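版块:户外 > 溪流与飞钓 > 装备与行程交流

【讨论】六月去Lukovach上游飞钓茴鱼,干蝇还是若虫?顺便交作业

楼主:浅滩老马

刚从Lukovach回来,手还是酸的,趁着记忆新鲜先写一篇!去年冬天在版里问过这条河的人应该还有印象,当时回帖的不多,所以这次我尽量写细一点,给后面想去的朋友省点事。

我们一行三个人,住在Alipour那家小客栈,下楼过一座木桥就到水边。河段分上中下三段,下段水面宽,流速慢,走背人多;中段全是大石头,每块石头后面都像有鱼;上段要走一段很陡的林间小路,到了以后你会觉得前面的汗都没白流。水清得能看见鱼尾巴在底石上面一摆一摆,我第一天光站着看就看了半个上午(同伴已经中了两条了,我还在看)。

竿子我带了一支五号九尺的,一支三号七尺半的。后来大部分时间都在用三号,中段树枝压得低,长竿抛不开,滚抛都费劲。线轮是Zurnent的老款,声音很大,咔咔咔的,同伴嫌吵,我就喜欢这个声音,中鱼的时候一响整个人都精神了。

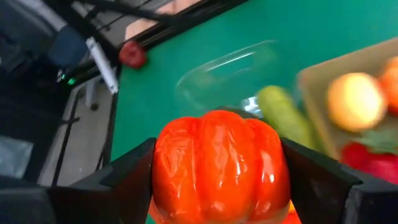

子线用的是5X,后来换到6X,口明显多起来。这边的茴鱼见过世面,上来以后会跟着毛钩漂很长一段,快到脚边了才决定吃不吃,心脏不好的慎玩。蝇的话,我这几天主要用14号和16号的鹿毛石蛾,傍晚换CDC的小蜉蝣。石蛾是自己绑的,绑得不好看,有一只翅膀全歪到一边去了,偏偏就是那只中得最多,拿回来以后舍不得再用。

三天下来大大小小都有,最大的一条背鳍展开的时候那个颜色,紫里带红,我蹲在水里喊了一嗓子,把下游的鹭都喊飞了。全部放流,没有离水太久。

想跟大家讨论的是:白天十点以后到下午四点这一段,干蝇基本没有动静,你们会坚持干蝇,还是换若虫?我跟同伴为这个吵了一路。

2楼:二两半

羡慕!!先占个位置慢慢看。

白天没虫的时候当然上若虫啊,没什么好纠结的。双若虫下面挂一只钨珠头的,贴着底走,鱼就在底下张着嘴等你,干嘛非要等它抬头。我去年在别的溪流试过一个上午,干蝇零口,换了若虫第三竿就有。

3楼:柳根塘

反对楼上,哈哈。飞钓最好玩的就是看鱼上来那一下,若虫盯着一截彩线看一天,我不如回家看红绿灯。

中午没口可以换陆生虫啊。六月草已经高了,岸边的蚂蚁、甲虫多得很,找有树荫的岸线,把一只黑蚂蚁扔到离岸一巴掌的位置,别怕挂草。挂了就挂了,一只蚂蚁绑起来才几分钟。

4楼:二两半

回复柳根塘:蚂蚁我认,但是楼主说的中段是大石头区,岸边那点草够干嘛的?深潭里的鱼你不下去找它,它不会上来找你的。

5楼:柳根塘

大石头区也有树呀!楼主都说了树枝压得低,树枝上掉下来的是什么?虫子。

6楼:河口小站

两位先别打,我说个折中的:干蝇下面拖一只若虫,上面那只蝇浮力好一点,既当浮标又能自己中鱼。子线从干蝇的钩弯上接出去,长度按水深来,我一般先接一臂长,不够再加。风大的时候容易缠,抛的时候圈放大一点,慢一点。

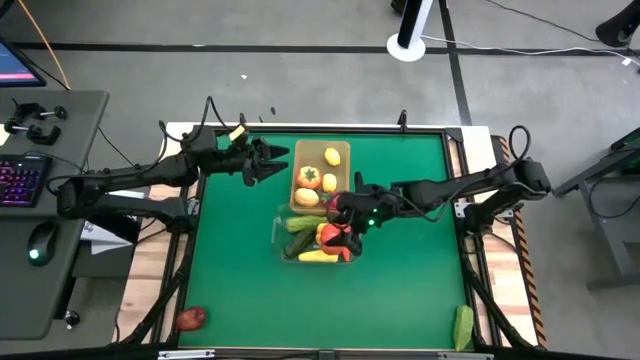
另外提醒一句,Lukovach中段有一截底石特别滑,长了一层褐色的藻,看着像铺了地毯,踩上去像踩肥皂。我上次穿的是纯橡胶底,一个上午坐了两次水,手机也没了。后来换了Membridge的涉水鞋,带钉的那种,踏实多了。鞋子上岸记得刷干净晾透再去别的河,底上带的东西很多人不注意,这个真的要养成习惯。

7楼:浅滩老马(楼主)

看得我又想买车票了,谢谢各位!

干蝇拖若虫我第二天下午试过一个钟头,缠了四回,自己把自己气笑了,应该就是小站说的圈太小、手太急。下次专门练。蚂蚁我盒子里有,居然一只都没拿出来用,柳根塘说完我拍大腿。

滑的那一段我也领教了,同伴手里有登山杖,我没有,最后是两个人搭着肩膀过去的,姿势就不形容了。以后出门涉水杖必带。

8楼:新人阿葵

请问楼主,新手适合去吗?我只在公园草坪上练过抛竿,还没在流水里钓过。竿是朋友送的五号,没有涉水裤。预算这块也想问问,一趟下来要多少?

9楼:浅滩老马(楼主)

回复新人阿葵:来呀!下段特别适合,水浅,后面开阔,五号竿正合适。涉水裤六月可以先不买,穿速干裤加涉水鞋就能下,水是凉的,站一会儿上来晒一晒就好。预算的话,我自己这趟吃住加河段票是2000,车费另算。三个人分一间,住一个人的肯定要贵一些。河段票提前在客栈那边登记就行,老板娘会给你一张手画的地图,画得比我手机上的清楚。

先把顺流送漂练熟,草坪上练不出来这个,到了河边找一段平的,不挂钩练半小时,后面会顺很多。

10楼:石板桥

泼点冷水。上段我建议新手别去,去过的也别一个人去。那条小路下过雨以后很难走,而且上段午后涨水快,山里一下雨你在下面完全看不出来,天还是蓝的。看到水色发浑、漂树叶多起来,就赶紧往岸上撤,别想着再抛最后一竿。

还有楼主说鱼放流没离水太久,这个“太久”到底多久?我看版里有些人抱着鱼左拍右拍,换三个角度。茴鱼比鳟鱼娇气。

11楼:浅滩老马(楼主)

回复石板桥:批评收下。我们是鱼在网里、网在水里,拍的时候才托一下,同伴倒数三个数就放回去。最大那条我激动了,多托了一会儿,放下去以后扶着头朝上游,等它自己甩尾巴走的。下次再改进!

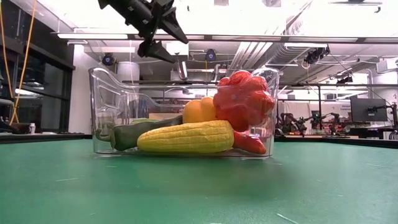 上段我们是三个人一起去的,当天早上出发前问过客栈,午饭前就下来了。你说的看水色这条很重要,我编辑一下加到首帖里。

12楼:二两半

三个数我觉得可以。我自己的办法是憋气,鱼出水我就憋气,憋不住了它也该回去了。

顺便问下大家都用什么网?我的棉线网用了很多年,网眼有点勾鳍,想换橡胶的,又怕重。

13楼:河口小站

橡胶网换了就回不去了,重是重一点,挂背后没感觉。钩子也不缠,光这一条就值。无倒刺钩配橡胶网,很多时候鱼在网里一翻身钩就自己掉了,手都不用沾。

14楼:柳根塘

+1橡胶网。另外线轮那个话题我还没说呢,Zurnent老款我也有一只,那个咔咔声是真的好听,但是泄力一定要调松一点,6X子线经不起它那一下硬启动,我断过两回,都是鱼第一次冲的时候断的。楼主这趟没断线算运气好。

15楼:浅滩老马(楼主)

断了!断了一条!我没好意思写进首帖,哈哈。在中段第二个潭,一条一直没看清的鱼,冲到石头后面就没了,手里一轻,那个感觉你们懂的。回来就把泄力松了两格。

16楼:河口小站

把之前存的一篇短文贴过来,作者在Lukovach带过几年新手,同意转到版里,关于白天没口怎么办讲得很清楚,正好接上你们吵的这个。
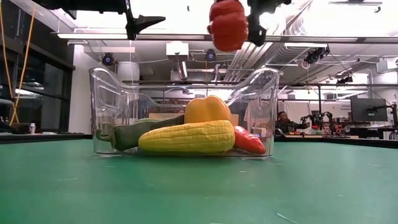

文/Soudabeh Khosravi 译/河口小站

我每次带人下河,到了中午总有人坐到石头上吃面包,说鱼睡觉了。我很喜欢这个时候!岸上的人都走光了,水面归我一个人。

先把竿放下,翻几块石头看看。石头底下爬着什么,盒子里就找什么。石蛾幼虫的小石筒如果很多,就从带壳的若虫开始;如果翻到的都是扁身子的蜉蝣稚虫,就用瘦一点、颜色暗一点的。翻完把石头按原样放回去。

然后看水。快水和慢水交界的那条缝,中午也有鱼在吃,只是吃得很省力气。站在缝的下游一侧,把毛钩送到缝的上头,竿尖抬高,让线尽量少碰水面。同一条缝走五六遍,每次往外挪半步,再换下一条。很多人一个点只走两遍就走开了,我就跟在他们后面捡鱼。

我自己中午两种都用。有树荫的那边用陆生虫,深的那边用若虫,来回换着玩,胳膊也能休息。换钩的时候坐下来换,站在急水里低头穿线,我见过太多人摔跤了,包括我。

17楼:柳根塘

看见没有,“有树荫的那边用陆生虫”!

18楼:二两半

看见没有,“深的那边用若虫”!

19楼:新人阿葵

翻石头这个我喜欢,听起来小朋友都能玩。已经跟朋友约了,月底去下段,住也订在Alipour,到时候回来交作业,缠线次数我会如实汇报的!

20楼:石板桥

阿葵记得带顶帽檐宽的帽子和一副偏光镜,钩子往回飞的时候眼睛最要紧。草坪上练的时候也戴着。

21楼:浅滩老马(楼主)

首帖补上了:涨水的判断、滑的那一截、钉底鞋、干蝇拖若虫的接法。秋天水位下来我还想再去一次,这回带蚂蚁,带涉水杖,有想同行的在下面吱一声,人多了可以多包一间房。

22楼:二两半

吱。我带若虫。

返回顶部 | 联系版主 | 版规 | 帖子版权归发帖人所有,转载请先站内信联系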